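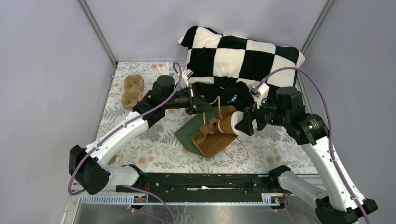
Checkered pillow, ferny cloth, cup carrier.

Pickled beets are done. Six pints, kitchen smells like vinegar and cloves and will until August I think. Remedios Bañez gave me her brine recipe ages ago, on the back of a bus schedule, and I finally got to it. Half the sugar I normally use. Was nervous. Shouldn't have been.

Beets are from the Heltness road stand, the small dark ones. Boil with the skins on, leave an inch of stem, slip the skins off under the cold tap. My hands are still pink. So is the dishcloth, the good one, the bread board and somehow a light switch.

Brine was 600 mL vinegar, same of water, sugar, pickling salt, cloves, one cinnamon stick per jar. She puts in a bay leaf too. I was out. Thirty minutes in the canner, plus a bit for altitude, check your own chart for that part please.

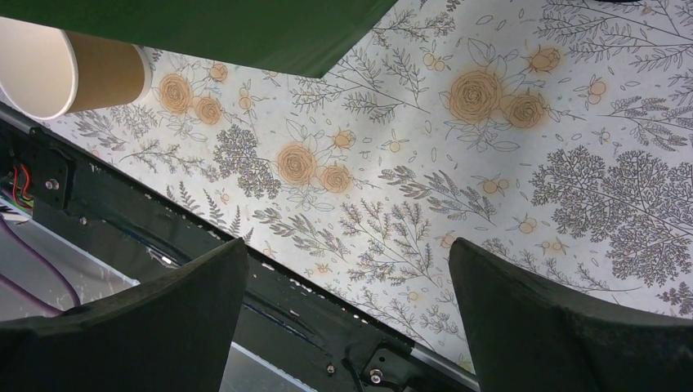
Roses on the cloth, and a paper cup.

One jar didn't seal. Lid just sat there with no ping. Went straight in the fridge and we've been eating it on everything, eggs, cheese sandwiches, right out of the jar standing up. So not a loss realy.

Ran out of lids with a pot of hot beets going, too, so a quick drive into Skistard where they wanted far too much for a box. Paid it. Should of counted first.
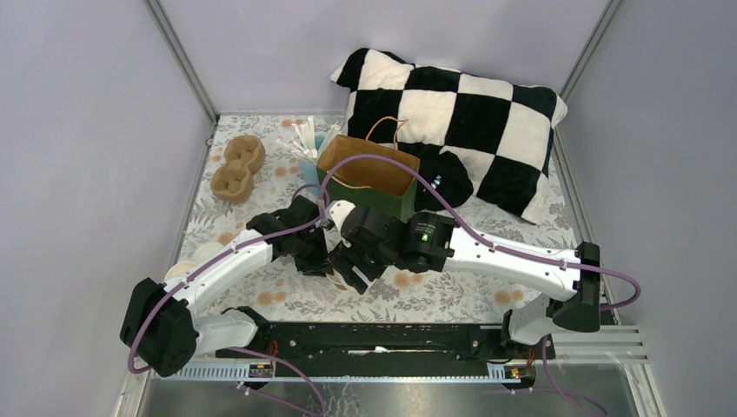

Next up is rhubarb, which is already knee high along the fence and I've got nowhere to put it. Thinking chutney, with raisins and a lot of ginger. Jars of it make good presents too, and a brown paper bag with a string handle, like the one by the light blue cup, is all the wrapping I ever bother with. Two pints to a bag, tops, or the handles give out on the front steps. Ask me how I know.

Remedios wants a jar of beets back as payment for the recipe. Fair enough. Dropping it off tomorrow if I can find the bus schedule, she wants that back as well.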